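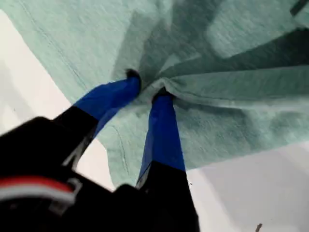 Birger Rønning
Workshop technician, soft goods, Molovum

Jan 23, 2019

Back on the mint-green piece today. It goes in the book as sweatshirt material. The sticker on the bag said fleece and the order sheet said jersey, and I don't want to argue with either of them. Soft face, a bit fuzzy, pale green with lighter and darker flecks through it. Under the bench lamp it goes almost gray, so color notes should be made by the window.

Weight before anything else: 546 g on the small scale, folded to fit the pan. The first reading drifted because a corner was hanging over and touching the bench. Tucked it in and weighed again. Use the second number only. The first one is crossed out on the card but still readable, so don't copy it by mistake.

Length along the grain is 176 cm, measured flat with the steel tape after the piece had rested on the table overnight. I did not pull it straight. Last time we smoothed it by hand from the middle out and got a longer figure, and it crept back while we were at lunch. New habit: lay it down, lift the edges once to let the air out, leave it alone, measure.

Creases were the main thing I wanted to look at. When this material is pinched up in one spot it bunches into a tight knot of folds. The Womard cotton doesn't do that. It makes one sharp ridge and you can press it out with a thumb. The green has more body and the folds are rounder, and on a white surface they are easy to see because of the shadows. On the gray bench I was missing the shallow ones. I'd like to keep using the white top for all crease work, including the pieces we already did on gray, which means redoing a morning's notes.

Let go of a pinch and time it. I used the kitchen timer and called it done when I couldn't find the spot by looking from the side. With a short pinch the spot was gone in 13 seconds. With a long one (timer run out, then let go) there was still a faint star in the cloth when I gave up and went for coffee. It was still there when I got back. A light shake took it out. Brushing with the flat of the hand did not, it only laid the fuzz over and made it look as if it had gone.

Brushing also changes the color, or seems to. One direction it looks paler. Anyone taking notes on shade should brush toward the door first so we all start the same way. I have put a pencil arrow on the table edge. Please leave the arrow.

Folding. Tried it in half, then half again, then in thirds the long way. Thirds is better on the shelf but the middle layer slides. The face grips itself quite well and the back doesn't, so fold face to face and it stays put. Stack of four pieces folded this way stood on the shelf all afternoon. Folded back to back the same stack leaned toward the wall before I'd finished writing the labels.

Lint: a fair amount on the white top after handling. Pale, so you don't notice until you wipe it with something dark. Wiped down with the navy rag between pieces. The roller from Makori leaves a tacky feel on the surface and I would rather not use it here. It's fine for clothes.

Wash. Not done. The Trerkberg machine is still stopping before the final spin and I don't want the first wash on this piece to be an odd one. If it hasn't been looked at by the end of the month I'll take the load downstairs and note the different machine on the card. Cool wash, no softener, dry flat. We had softener on the July pieces and the fuzz came up in clumps. I never did settle whether that was the softener or the dryer, as we changed both at once. Change one thing this time.

Other bits:

Steel tape has a kink near the start. Measure from the ten mark and subtract, or find the other tape. I think it's in the drawer with the chalk.

Clothespins leave a mark on this material that lasts longer than the pinch does. Hang over the wide rail instead.

Pins: fine ones go through clean. The glass-headed ones pushed a loop to the back, just one, and I eased it through with a needle. Card is marked with the place, near the short edge.

Bag for the green piece had torn along the seam, so it's in a clean pillowcase on the second shelf with its card pinned to the outside. Not the shelf by the radiator.

Next: repeat the long pinch on the back of the cloth, same timer. Then the cotton again on the white top, for comparison.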